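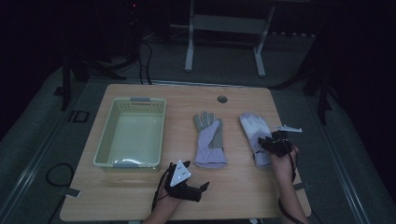

4. Running the glove station on an open day

4.1 Before the doors open

1. Put the basket on the left half of the table, long sides pointing away from the operator, and make sure it is empty. Visitors to the Mutville site have been known to donate brochures.

2. Lay the work gloves to the right of the basket, fingers toward the far side of the table.

3. Strap on both hand-held grippers and check that each marker plate is firmly seated. Run the cables back past your wrists.

4. Open and close each gripper 3 times. If the Stasiv software shows only one hand moving, reseat the plate and repeat.

Note: Leave the carpet side of the table to the cables. Guests stand behind the rope – all of them, including the ones who funded it.

4.2 The demonstration

5. Start a new recording and say hello. Keep the hello short.

6. Grip the first glove by the cuff, lift it clear of the table and lower it into the basket. Go at the speed of a person putting away gloves. Operators with an audience tend to go at the speed of a magician.

7. Do the same with the second glove, then stop the recording.

8. Take both gloves out, lay them flat and start again. A Grurnell open day allows for 13 rounds before lunch. Your enthusiasm may be budgeted accordingly.

Caution: Do not shake hands with visitors while wearing the grippers. They will offer. Wave.

Caution: Children may try a gripper only with the cable unplugged and a staff member beside them.

4.3 Common questions

"Couldn't you just pick them up?" Yes. Refer the guest to the Nistedell poster by the coffee urn.

4.4 Packing up

9. Save the recordings before switching anything off, then coil the cables and return the grippers to their case.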